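Search jobs, places, keywords Go

January
Posted by Nam-gil Wi, Keogh stockroom

Packers and sorters wanted, Wurkach site

Need 3 people, possibly a fourth if the spring orders land. Bin sorting, packing, bench work. Start soon as you can. No degree, no cover letter, just tell us when you're free and whether you can stand for most of a shift.

What the job is: stuff comes in mixed. Hinges, brackets, handles, bags of small fittings, sometimes a customer return with half the parts missing. You tip it into a bin, sort it at the bench, bag it, label it, put it on the rack. Then the next one. Some days it's all kitchen hardware for Rotent, some days it's one enormous order of shelf pins and you will dream about shelf pins.

Day to day:
- check delivery slips against whats in the box
- sort by part number, not by look (two of the hinges are near identical, ask Chi-keung)
- bag, seal, label, rack
- wipe down bench and bins at end of shift
- flat cardboard to the back door, plastic wrap in the blue sack

Shifts are early or late. Early starts 6 a.m., late finishes 9:30 p.m. Swaps are fine if both people agree and it's written on the board. Half hour paid break, kettle, microwave, fridge. Label your food.

Benches are wood, bins are metal. Bins have sloping sides so you can reach the small bits without scraping your knuckles, still wear the gloves.
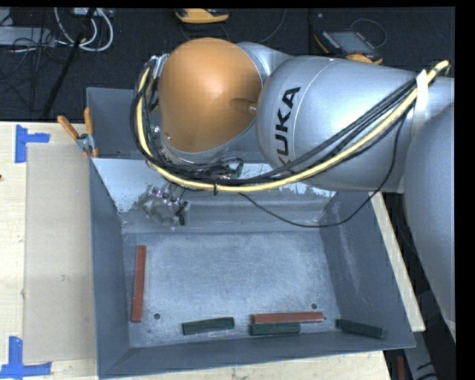 Grey metal bin on the wooden tabletop, KUKA arm over it.

Who we want: steady hands, okay eyesight (glasses fine), can read a part number and copy it right the first time. Lifting up to 30 lbs, not all day. Warehouse or store experience nice but we'll train. First week you're paired with Chi-keung Chiu, who runs the bench and wrote the labeling sheet. Read the sheet. It's two pages.

Quiet people fine. Talkers fine. Late people less fine.

Pay is hourly, paid every 2 weeks, rate goes up after your trial period. Trial is 11 weeks. There's a $200 bonus when you finish it, goes in with that paycheck. Safety shoes, we pay for one pair. Gloves and apron supplied. Lockers yes, bring your own padlock.

Parking behind the Tetari building, use the far row, the near row is theirs and they do get upset. Bus stops out front but the last one goes before late shift ends, so sort out a ride home before you say yes to lates.

To apply: email or stop by the front desk between 10 and 2. Send name, phone number, early or late or either, and earliest start date. Resume if you have one, one page plenty. If you come in person wear closed shoes, we'll probaly walk you round the benches and have you sort a tray of fittings. Takes fifteen minutes. Not a trick, we just want to see how you go about it.

We call everyone back, yes or no. Ad stays up until the spots are filled.

Contact: Nam-gil Wi, front desk, Keogh | Copyright Keogh | Back to top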